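Wendale breakfast bench: where we're at, July

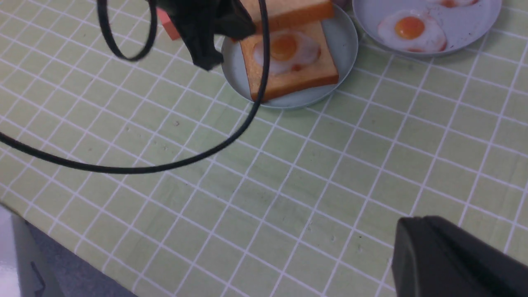 Hi Mervin, and thanks for giving us the extra week on this one. You asked for less spreadsheet and more plain talk this time, so I've put the numbers where they matter and left the rest in the shared folder. The short version is that the planner is in good shape, the perception side is better than it was in the last report but still has a couple of sore spots, and the thing I promised you on cable handling is behind.

Where the money went

Most of this period went on software time. We bought nothing big. The Kennedy office covered the compute out of their own allocation, so that line in the budget is untouched and I'd like to talk to you about moving it (see the end). The rest was me and Priya on the perception stack, with Col doing the planner and most of the tooling.

Perception

The job for this stage was picking food up and moving it between plates, starting with fried egg on toast. I know you laughed when we put eggs in the proposal, but they've been a terrific test. An egg white is shiny and has no fixed outline, the yolk is a lovely strong colour that the detector grabs onto straight away, and the two together fooled our old segmenter completely. It would find the yolk, draw a neat little circle around it and call that the egg. Then the gripper would go for the middle of the yolk, and you can imagine how Col felt about that as a grasp point.

So we retrained. The new set is 482 labelled wrist-camera stills, all taken at the bench with the green tile top, plates in different spots and at different tilts. We label the white and the yolk as separate parts of one item now, and toast as its own item even when the egg is sitting on it. That last bit sounds obvious but it took us a while to get the labelling tool to allow it. Tideck (our labelling tool, you saw the first version at the kickoff) used to insist that every pixel belonged to one thing and that was that. Now it keeps a little stack, so "egg on toast on plate" is three layers and the planner can ask for whichever one it wants to move.

The results are good on a single plate. They get shakier with two plates close together, and worst of all when one slice of toast is overlapping another. The crusts are the same colour and the model wants to join them into one long slice. We've got a partial fix that looks for the corners of the bread before it looks at the colour, and it helps, but I wouldn't call it solved.

Sauce is the other sore spot. A dab of red on the egg white is fine, the model ignores it. Streaks on the plate beside the egg are harder, and sometimes they get pulled into the egg's outline, which shifts the centre we hand to the planner. Priya thinks it's a labelling problem. I think it's a lighting problem. We've agreed to try both and whoever's wrong is buying lunch.

The grid

I want to put in a good word for the tile grid, because there was some grumbling about it when we set up. The thin white lines give us a free check on where the wrist camera thinks it is. Every time the arm pauses, Fluveck finds the lines, works out the tilt of the table and compares that with what the joint readings say. If the two disagree by more than 4 millimetres at the plate, it stops and re-measures before it goes anywhere near the food. Before we had that check, small errors would build up over a long session and we'd only notice when a finger touched down on the rim of a plate.

The downside is that the grid repeats. If the arm gets bumped by exactly one tile's width, the lines all match up again and Fluveck is perfectly happy while being completely wrong. It's happened twice. Col has added a second check against the plate positions, and it hasn't happened again, though I wouldn't bet the house on it yet.

Planning and control

This is the part I'm happiest with! The old planner worked out the whole motion up front and then ran it with its eyes shut. The new one plans in short pieces and looks again between each piece, so if a slice slides a bit on the plate the rest of the motion gets adjusted. It's slower. A transfer used to take 12 seconds when it worked and now it takes 20, and I think that's a fair trade for where we are. We can claw some of that back later by skipping the second look when nothing has moved.

The soft finger covering changed the control side more than I expected. It folds and creases as it closes, and that means the point where it touches the food isn't quite where the model of the hand says it should be. We spent a good while trying to model the folds properly — and then gave up and let the controller close slowly until it feels contact. Much less clever, much more reliable. Col has written up the numbers for anyone who wants them.

There's also the matter of the fingers getting in the camera's way. At some wrist angles one of them covers a corner of the toast, or blocks a good chunk of the view altogether. The planner now knows the shape of its own fingers in the image and treats whatever's behind them as "don't know" instead of "nothing there". It sounds like a small thing, but it has stopped most of our bad placements.

What's behind

The cable. I said in the last report we'd have the planner keeping track of loose cable on the bench by now, and we don't. It's thin and dark, it loops and it drapes wherever it likes, and on the pale tiles the detector does see it well enough in a still. The trouble is following it from one moment to the next while the arm is moving. At the moment the planner marks the whole strip around the cable as off limits, which is safe but makes it refuse perfectly good paths to the plate. We had a run of 42 transfers where more than half the refusals came down to that one rule.

I don't want to spend the rest of the stage on it. My suggestion is that we clip the cable up along the arm as best we can, keep the cautious rule in place, and put proper tracking into the next stage where it can get decent time.

Tooling

Small stuff mostly. The replay viewer can now step through a session with the camera picture, the layers from Tideck and the planned path side by side, and it has already paid for itself in arguments avoided. Logs are a lot smaller too. Wendale's network was struggling to move them overnight and that's stopped being a problem.

The one thing still annoying me is startup. You have to bring up the camera, the grid check and the planner in the right order or it sulks, and the error message is no help to anybody. It's on my list.

What's next

Stacked toast first, then plates close together, then we start on a second kind of food. I'd like it to be something floppy, like a pancake, but Priya is keen on sausages because they roll. We'd welcome your view, particularly if there's something your people would rather see at the next visit.

What I need from you

Two things. Could you let me know if the unspent compute money can be moved across to labelling? We could get through the overlapping toast set a lot faster with another pair of hands. And if you could confirm you're okay with pushing the cable work to the next stage, I'll change the milestone sheet to match and send it back for your signature. Mornings are best if you want to ring, any time after 9.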